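Posted 6 April 2019 by the blog owner

We use cookies to remember your settings. By continuing to read you accept this.

Quick one tonight, because the library wants the book back and I've already renewed it twice.

So. Holmgren on the Plestia community registers. 541 pages, small type, footnotes that eat half the page. I started it in October and told myself I'd do a chapter a week. Did not do a chapter a week. Did most of it in the last ten days, on the bus and at the kitchen counter.

Everybody who brings this book up brings up chapter two. The one on how the town's rabbis argued over who could be taxed for the upkeep of the bathhouse. And fine, it's a good chapter. It's the one that gets photocopied. But I think the part worth your time is much later, starting on page 499, where the book goes through the questions people sent out of town when they didn't like the answer they got at home.

I'd always had a simple picture of this. Small town has a question, small town writes to a bigger name, bigger name answers, done. But the letters in Plestia don't go that way at all. Half the time the person writing already has an answer in hand and leaves it out of the letter. The reply comes back, and it's careful, and hedged, and says something like "if the facts are as you write." And then the local rabbi finds out and writes his own letter, with quite different facts in it.

There's one about a widow's seat in the synagogue that goes on for years. Years! Over a seat. Except it's plainly about her late husband's debts, and everyone involved knows it and noone says so until the fourth letter.

What I liked — the book doesn't pick a winner. It just sets the letters next to each other and lets you see who left out what. I wish more people writing on responsa did this. You so often get the printed answer treated as the whole event, when the question was trimmed by an editor a few generations later who wanted the law and didn't care about the seat.

Complaints. The index is bad. Really bad. "Customs, see Practices" and then no entry for Practices. Also the long comparison with the Samgate registers doesn't hold up for me. Samgate had around 80 households and one synagogue, Plestia had rival ones and a printing house, and you can't move from one to the other as if it was the same kind of place. Maybe I missed something, I was tired.
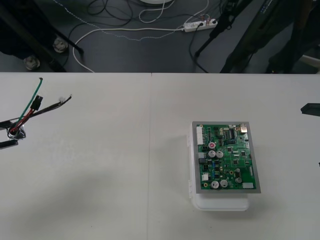 And the translations are a bit stiff. I checked a few against the Hebrew where it's given in the back, and the insults come out much politer in English than they should. A man who calls his neighbor a donkey in the orginal should get to call him a donkey.

Still. Read it. If you only have an evening, skip to the letters, then go back to page 172 for the short bit on how they were copied and carried, which helps more than you'd expect.

Next up is the Enenby sermons, if the hold ever comes in. Going to bed.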